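Etim Road Safety Group
Minutes of the Monday evening meeting, typed up by Marilou Navarro

Hi all, my notes from Monday. I write them the way I talk, so shout if I got something wrong and I'll fix it before the next one. We started at 7:05 because the front door sticks when it rains. 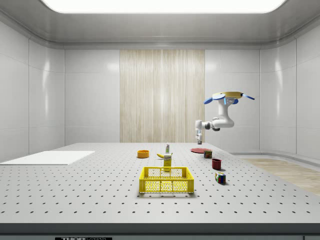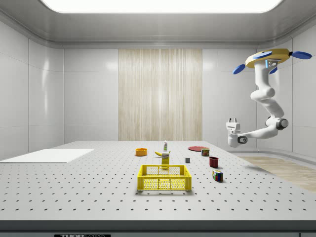
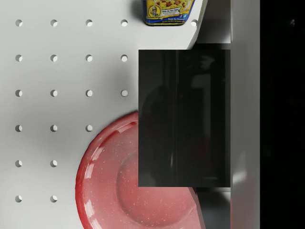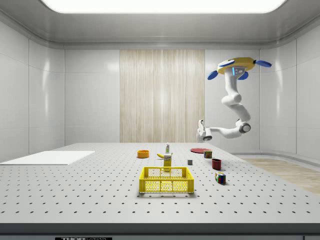 Last month's minutes
Approved with one change. Valdir Miranda did not say the crosswalk on Stasora Avenue was "useless," he said it was "badly lit." Sorry, Valdir!

The crash on Lodari Road
This took up most of the evening. As most of you know, a delivery van went off the bend in January and hit the bus shelter. The driver was hurt but he's home now, and his sister came along to tell us he's walking again (lots of clapping). The shelter is still a pile of bent metal with tape on it, and people are standing in the road to wait for the bus, which scares me to death every morning.

Valdir has been out there with his notebook on and off all month. He logged 645 vehicles on the bend, and 133 of them were going over the limit. The limit is 50 and the fastest one he got was well past that. We had a long back-and-forth over whether the limit should come down or whether we just need a proper barrier. I said both. A couple of people thought asking for both would get us neither, and they may be right, but we voted and both won.

We also want the old warning sign moved back up the hill. Right now you see it when you're already turning.

Tired drivers
I brought this one up. The Grokier depot runs its late shift straight into the early one, and two of the drivers have told me they've pulled over on Lodari Road just to shut their eyes. I don't want to point fingers at anybody, so we agreed to write a friendly letter first and ask the manager to come talk to us. I'll draft it and send it around.

Money
We have 55 dollars left after printing the flyers. Valdir wants reflective vests for the school walk. We'll price them and see.

Anything else
The streetlight by the pharmacy is out again. I reported it on my phone during the meeting and got a ticket number, so let's see if this one goes anywhere. Also, someone left a green umbrella under the coat rack. It's at my house now, come and get it.

To do
Marilou: depot letter, umbrella
Valdir: speed numbers typed up for the county, vest prices
Everybody: send me your photos of the bend, especially at night

We finished at 8:40. Next meeting is same room, same time, and please use the side door.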